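중고 작업대 상판 색칠, 유성이냐 수성이냐

작성자: 나무결따라
등록일: 2022년 9월 23일
조회 2000

창고에서 쓰던 작업대 상판을 다시 칠하려고 합니다. 상판은 오래된 합판이고 예전 주인이 바른 니스가 군데군데 벗겨졌습니다. 용도는 포장, 간단한 조립, 가끔 납땜입니다. 화분 분갈이도 여기서 합니다.

색은 어두운 녹색으로 정했습니다. 흰색도 써 봤는데 형광등 아래에서 눈이 피로했고 연필 자국이 금방 지저분해졌습니다. 문제는 도료 종류입니다. 동네 페인트 가게에서는 유성 우레탄을 권하고, 인터넷에는 수성으로도 충분하다는 글이 많습니다. 실제로 몇 년 써 본 분들 의견을 듣고 싶습니다.

사포는 112번은 없고 120번이 있다고 해서 그걸로 사 뒀습니다. (예전 게시판 글에 112번이라고 적혀 있던데 오타인 것 같습니다.)

댓글

먼지털이
오타 맞습니다. 그 글 제가 썼습니다. 120번으로 니스 걷어내고 240번으로 한 번 더 미세요. 유성이냐 수성이냐는 환기가 되는지부터 따져야 합니다. 창문 없는 창고면 유성은 말리고 싶습니다. 냄새가 이 주 갑니다.

서랍장수
저는 유성 쪽입니다. 수성으로 칠한 상판 위에 택배 상자 올려 두었다가 한여름에 들러붙어서 종이가 같이 뜯겼습니다. 설명서대로 건조했는데도 그랬습니다. 유성 우레탄은 처음 며칠 고생하면 그 뒤로는 신경 쓸 일이 없습니다.

먼지털이
서랍장수님, 그건 수성이라서가 아니라 벽용 페인트를 쓰셔서 그럴 겁니다. 벽용은 완전히 말라도 무른 제품이 많습니다. 가구용이나 바닥용 수성이면 그런 일이 훨씬 적습니다.

서랍장수
가구용이었습니다. 통에 그렇게 적혀 있었고요. 제품 편차가 있는 건 인정합니다. 그래도 상판은 벽장 문짝하고 다르게 하루 종일 물건을 끌고 다니는 면이라 같은 기준으로 보면 안 된다고 생각합니다.

Harnness
색 이야기만 보태겠습니다. 어두운 녹색은 나사나 밝은 부품 찾기에 좋습니다. 도료 종류는 모릅니다. 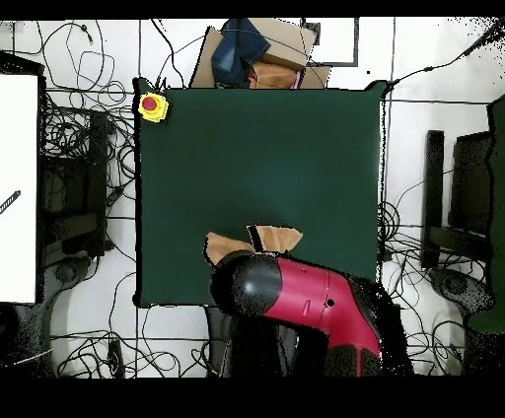 진한 녹색 상판, 위에서 본 모습

골판지 색 같은 황갈색 계열도 이런 녹색 위에서는 잘 구분됩니다. 반대로 검은 케이블이나 고무 패킹은 찾기 힘듭니다. 전선 작업이 많으면 회색을 권합니다. 저는 회색으로 갔다가 결국 납땜할 때는 따로 매트를 깝니다.

나무결따라
글쓴이입니다. 답변 감사합니다. 창문은 작은 게 하나 있고 환풍기는 없습니다. 전선 작업은 드물어서 녹색으로 그대로 가겠습니다. 광택은 어느 정도가 좋을까요? 가게에 무광하고 반광이 있었습니다.

Harnness
무광은 손때가 스며서 잘 안 지워집니다. 반광이요. 유광은 스탠드 불빛이 그대로 올라와서 오래 보고 있기 힘듭니다.

끌과망치
저는 칠 자체를 반대합니다. 어차피 작업대입니다. 납땜 인두 한 번 굴러가면 수성이든 유성이든 자국 남습니다. 오일만 발라 쓰다가 심하게 상하면 한 번 밀고 다시 바르는 게 제일 쌉니다. 제 건 그렇게 두 번 밀었고 아직 멀쩡합니다.

먼지털이
원목이면 동의하는데 합판이라고 하셨습니다. 합판은 겉판이 얇아서 두 번 밀면 속이 나옵니다. 특히 모서리요.

끌과망치
합판인 걸 못 봤습니다. 그러면 오일은 취소합니다. 대신 얇은 하드보드를 한 장 덧대고 그 위를 칠하세요. 상하면 하드보드만 갈면 됩니다. 양면테이프 말고 모서리 쪽에 나사 네 개로 고정하면 됩니다. 나사 머리는 꼭 파묻으시고요.

서랍장수
덧대는 건 좋은 생각인데 분갈이도 하신다니까 물이 걸립니다. 하드보드는 옆면으로 물 먹으면 부풉니다. 하실 거면 옆면부터 칠해서 막아야 합니다.

Carmela Colombo
번역기로 씁니다. 한국어가 어색하면 죄송합니다. 저는 공방에서 리놀륨을 붙여 씁니다. 책상용으로 나오는 얇은 리놀륨이고 녹색도 있습니다. 칠보다 비싸지만 칼에 강하고 표면이 차갑지 않습니다. 접착제를 고르게 펴는 것이 어렵습니다. 혼자 하지 마세요.

나무결따라
리놀륨은 생각 못 했습니다. 가격을 찾아봤는데 제 상판 크기면 작업대 값보다 더 나옵니다. 이번에는 칠로 하고 다음에 새로 짤 때 고려하겠습니다.

서랍장수
유성으로 하실 거죠?

나무결따라
환풍기가 없어서 바닥용 수성 반광으로 하겠습니다. 죄송합니다.

서랍장수
죄송할 일은 아닙니다. 그럼 상자만 한 달은 올리지 마세요. 손으로 만져서 말랐다고 다 마른 게 아닙니다.

먼지털이
한 달까지는 과하고 일주일이면 가벼운 작업은 됩니다. 무거운 건 이 주 뒤에 올리세요. 얇게 세 번 바르고, 두 번째 칠이 마르면 400번으로 살살 문지른 다음 먼지를 닦고 마지막 칠을 올리면 됩니다. 롤러는 털 짧은 걸로요. 스펀지 롤러는 기포가 생깁니다.

끌과망치
스펀지 롤러도 천천히 굴리면 기포 안 생깁니다. 저는 그것만 씁니다.

먼지털이
처음 하시는 분한테 권하기는 어렵다는 뜻이었습니다.

초보목수J
지나가다 질문드립니다. 400번 말고 2000번으로 마지막 면을 갈면 더 매끈해지나요? 집에 자동차용으로 산 게 남아 있습니다.

Harnness
마지막 칠 위에 쓰면 반광이 부분부분 달라져서 얼룩처럼 보입니다. 칠 사이에 쓰기에는 너무 고와서 다음 칠이 잘 안 붙을 수 있고요. 그냥 두세요.

나무결따라
정리해서 이번 주말에 시작하겠습니다. 하드보드는 안 대고 합판에 바로 칠합니다. 모서리는 살살 밀겠습니다. 다 되면 새 글로 올리겠습니다.

서랍장수
들러붙으면 그것도 올려 주세요.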